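Visit to the Ellari block works, Grisberg

Group visit, November. Duration on site: morning only, finishing at 12 noon. Safety shoes not required, hair nets required in the print room.

Ellari makes letter and number blocks for schools and for the mail order trade. The site is a single-story building on the east side of Grisberg, with goods in at one end and dispatch at the other. Material moves in one direction through six rooms and does not double back, except for rejects, which return to the cutting room on a hand cart.

Cutting

Two grades of block are made, a solid wood grade and a foam grade. Wood arrives as planed square bar and is cross-cut on a stop saw. Foam arrives as sheet and is cut on a hot wire bench. The two lines share an extraction duct but nothing else. The saw stop is checked against a gauge block at the start of each shift and again after any blade change. We were shown the log sheet, which was up to date.

Edge treatment

Wood blocks are tumbled in batches to take off the sharp edges. Cycle time is 25 minutes. The drum runs partly filled - a full drum leaves flat spots at the corners, and a nearly empty one dents the faces. Foam blocks are not tumbled. Their edges are formed in a heated press, and the operator sets the radius to match the wood grade by eye against a sample card. Several of us thought a fixed former would be more repeatable. The answer was that one had been tried and the foam stuck to it.

Color

Wood is sprayed with a water-based coating and dried on racks. Foam is bought in already colored. Matching the two is the main difficulty in the orange and red range, and the plant keeps a viewing booth for this purpose with two lamps, one warm and one cool. The same block can pass as orange under the first and look closer to red under the second, so both lamps are used before a batch is released. The booth has a matte gray lining which is repainted every year.

Printing

Characters are pad printed in black, one face at a time, with the block held in a nest and turned by hand between strokes. The machines are from Kotian and are older than the building. Pad life is limited mostly by the edges of the character, where the ink film begins to break up. Drying between faces is 16 minutes on an open rack. Shortening this leads to smearing on the face that sits downward in the nest.

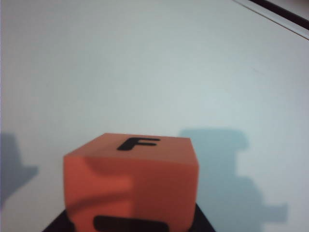 Gisness Technical Society - Manufacturing Visits Section

The cube in the picture is orange-red with a matte surface and gently rounded edges. The F on its top face is a plain sans-serif capital, and a black marking also shows low on the front face. Open letters such as F and E are easier to print than closed ones, as there is no counter for the ink to fill.

Packing

Sets are packed by hand into trays and weighed before the lid goes on. The weight check finds a missing block but not a wrong letter, so a second packer reads each tray against the list. Parking is at the rear of the building and is tight for anything longer than a van.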